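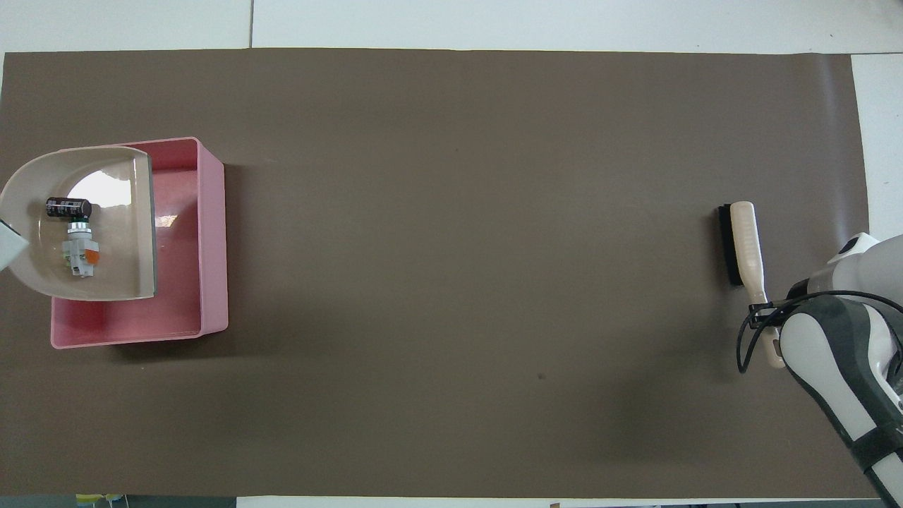 Workshop Practice, Session 2: Clearing the Bench
Notes by Dilek Dönmez, Ertürk Workshop

Bring these with you, please. I'll go through them quickly at the start and then you'll be at the benches for the rest of the session, so have a read beforehand if you can.

Why a whole session on sweeping up? Well, last September I opened the parts drawers after the first group had gone home and found capacitors in with the fuses, switches in with the screws, and a good helping of wire offcuts in everything. It took me an entire evening to sort out (I had the radio on, it wasn't so bad). Ever since, I've taught this early, before you have the chance to pick up bad habits from each other!

What you need
A hand brush with soft-ish bristles, a dustpan with a wide flat lip, a shallow tray, and a plain mat to work on. I like a brown mat. Black parts show up on it, white parts show up on it, and it doesn't glare under the lamps the way a bare white table does. A patterned one will drive you mad.

Before you sweep
Power off, plugs out. Any capacitor that has been in a circuit gets discharged and checked with a meter before it goes anywhere near the brush, and that goes double for the big 400 volt ones from the Druvton supplies. If you aren't sure, come and find me or Sibel Ağca. We'd both much rather be interrupted.

Pick out anything sharp by hand, with tweezers if it's tiny. Broken glass has its own bin by the door.

Sweeping
Put the pan down flat and keep it there. The commonest mistake is chasing the parts with the pan, which just pushes them off the far side of the mat. Hold the pan still with one hand, with the lip pressed to the mat, and bring the brush towards it in short, slow strokes. Start behind the furthest part. Round things like capacitors will roll if you flick at them, so nudge them along with the side of the bristles. Pushbuttons are easier, they have that nice square block at the back and they slide.

Don't try to take everything in one go. A few parts, into the tray, back for the next lot. Tip the pan from low down, and gently, as contact blocks can crack if they're dropped on a hard floor (mine did).
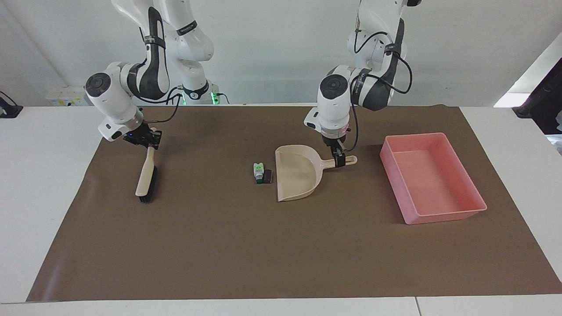
Should I sweep up parts that are standing on end, or lay them down first?

Lay them down first if they're tall and narrow, as they tend to topple away from the pan when the bristles catch them. Squat, blocky ones can be swept as they are.

Sorting the tray
Good parts go back in the Guron drawers, by type and then by value. Anything with a bent leg, a bulge or a split sleeve goes in the red tub. Unlabelled parts wait in the tray until they've been measured. No guessing from the colour!

For next time
Clear your bench at home, or a kitchen table with 30 mixed buttons and screws on it if you haven't got one, and jot down what rolled and what slid. Half a page is plenty. Hand it in to Sibel before we start on soldering.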